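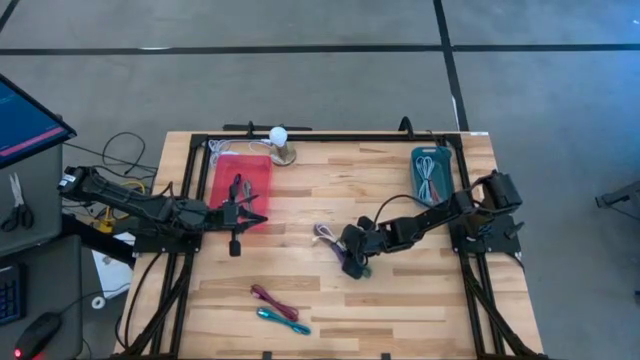

Cable drawer is out of control, how do you sort yours?

drawerfull
Posted Apr 10, 2025
ok so finally emptied the drawer. Plus the shoebox, plus the bag behind the tv. All on the table now. A purple one, teal, a magenta, a bunch of plain white. I have two trays out so far, a red see-through one and a teal one, white cables are going in the teal one and thats as far as my system goes.

Questions
- sort by color, length or what's on the end?
- coil or figure 8?
- velcro or rubber bands?
- how many do you keep of each

Would like this done before June, we're moving and I am not paying to move a bag of cords again.

mtsuda_m
by connector. Always. You never go to the drawer thinking "I need a purple one". You think I need the one for the camera.

Velcro. Rubber bands go gummy in a hot drawer and then you've got gum on everything.

patchbayPam
disagree with mtsuda, color is fine if it's your own house. I bought a different color for each thing on purpose. Green is the tablet, pink is my daughters phone, blue is the car. She's 11 and she puts them back, which she never did when they were all black. Connector sorting only works if everybody in the house knows the connectors, and they don't.

mtsuda_m
and when the green one dies and the store only has orange?

patchbayPam
then orange is the tablet. not hard

Po-yen Hung
Both work, depends how many. Under 28 or so do whatever you like. I had over 100 when I closed my shop and color was useless by then, had nine different blues.

What I do now: one flat bin per connector type, no lids, no deeper than your hand. Lids are how you end up with a pile ON the bin. Label on the short side so you can read it when it's on a shelf.

Coiling - over under if its longer than you are tall. Short ones just loop around four fingers and stop. Don't wrap tight around the plug end, that's where they go.

drawerfull
4 fingers is good, doing that. Some of the braided ones won't hold a coil though?? they spring right open. The flat white ones stay put.

Po-yen Hung
Braided is stiffer, make the loop bigger. Elongated is fine too, like a long oval, then one strap in the middle. Dont fight it.

kettleandcord
Hekham sells the thin velcro on a roll, cut your own. Way cheaper than the precut ones. I did the whole house and still have most of the roll

lowshelf
precut has the little slot so it stays on the cable when you undo it. Roll stuff ends up on the floor and then on the dog

kettleandcord
cut a slot in it. scissors

lowshelf
I have 80 cables I'm not cutting 80 slots
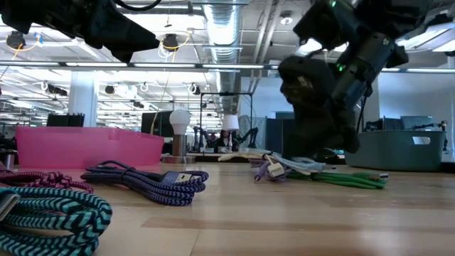 drawerfull
Update, got further. Braided ones are separated out now and they look pretty good, there's a teal and black, a sort of maroon pink and black, and a navy with the same zigzag. Coiled those big like Po-yen said. The pink bin is behind them and I think that becomes the braided bin? Or do I split them by end.

What's left is the tangle. White and light blue, a lavender one, bright green. Every time I pull the green the lavender comes with it.

mtsuda_m
don't pull. Find one END and push it back through. pulling just makes the knot smaller

patchbayPam
^ this I agree with. Loosen the whole pile first, sort of fluff it, then go for an end. Start with whichever has the smallest plug, it fits through the loops.

And split by end for the braided, sorry, I know what I said. If it's only for you and they're all different patterns then you'll remember which is which anyway. But if you're moving somebody else is going to be unpacking that bin.

mtsuda_m
screenshotting this

patchbayPam
lol stop

drawerfull
ok smallest plug first. trying it after dinner

Muriithi_Mike
Going to be the bad guy. Why keep them all. Test every one, if it doesn't charge or it's loose in the port it goes in the e-waste box. Two spares of each type max. I tossed a grocery bag full last year and have not missed one.

lowshelf
the week after you toss it you need it. Threw out a weird printer cable, Lokeck wanted more for a new one than I paid for the printer

Muriithi_Mike
one cable in how many years

lowshelf
one was enough

Po-yen Hung
Test is a good idea whatever you keep. And check data too, not only charging. Some cords only carry power and you find out when you're trying to get photos off something. Put a bit of tape on the charge only ones, any color.

kettleandcord
what do people do about the long ones, extension cords etc. Mine won't go in any bin

mtsuda_m
hook on the back of the closet door. one hook one cord. different thread tho

Preletti_fan
Prelletti has drawer dividers that are adjustable, I've got the low ones in the kitchen and a set in the desk. Not cheap but I measured wrong twice and they still fit. *Prelletti, can't fix my user name

drawerfull
Will look, depends on drawers at the new place. Bins travel better for now.

So: by end, velcro from the roll, tape on the power only ones, 2 spares each except the wierd ones. lowshelf I am keeping the printer cable.

lowshelf
good

Muriithi_Mike
do you own a printer

drawerfull
no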